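Does carpet cleaning powder do anything, or am I paying for perfume?
Floors and Rugs > General

edin_golob
My sister-in-law swears by Braner powder. You shake it on, wait 40 minutes, vacuum it up, and the carpet is supposedly clean.

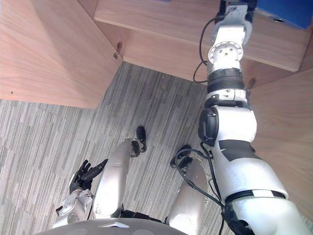
I've gone through two tubs since August and all I've noticed is that my den smells like a dryer sheet. Has anyone seen real dirt come out with this stuff?

pilecount73
Dry powder is mostly baking soda and scent. It helps with odor for a few days. Dirt stuck down in the pile stays where it is until you use water and suction.

Moriarty_R
Disagree. I manage rentals and we use Tratau powder between tenants. The kind you brush in, though, with a proper counter brush machine. It pulls up plenty. Don't lump those in with the supermarket shaker tubs.
— Ruairí Moriarty

edin_golob
Fair, but what does the brush machine run? If I have to spend real money I might as well get it steamed.

Moriarty_R
I rent mine. Four hours is enough for a small house.

lowpile_lou
"It pulls up plenty" compared to what? Did you vacuum slowly first? Most people do one quick pass, then sprinkle, then vacuum properly to get the powder up, and the powder gets the credit. Try it without the powder sometime.

Moriarty_R
I've been doing this for years, Lou. Coffee rings don't vacuum out.

lowpile_lou
And he didn't ask about coffee rings.

stairs_and_landings
Be careful with the shaker kind if your vacuum has a fine filter. Mine clogged and the repair shop wanted more than the vacuum was worth. The shop guy said he sees it every week — but he also tried to sell me a new Stikden, so take that how you like.

pilecount73
The Braner site says "1,039 happy reviews." I'd like to know how many of those people have a dog and how many just like lavender.

edin_golob
OK, I'm going to do half the den with powder on Friday and just vacuum the other half, same number of passes. Will report back if I can tell which is which.

lowpile_lou
Get someone else to judge it. And buy unscented or they'll know right away.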